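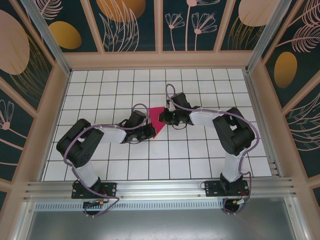
Skelside wants to know why we're still on the stock jaws when the Tolteo ones are sitting in the drawer. Fair. Answer: Tolteo jaws slip on anything thin, at least on the left arm. Right one not tried yet.

Afternoon, both arms on the pink piece. Controller loop at 300 Hz, 26 grasps per jaw set is the plan. Left lags teh right by almost 2 ticks, same as in January. Swap servo leads before blaming firmware.

To do: pads from Cellora, re-zero both wrists, log curent on close.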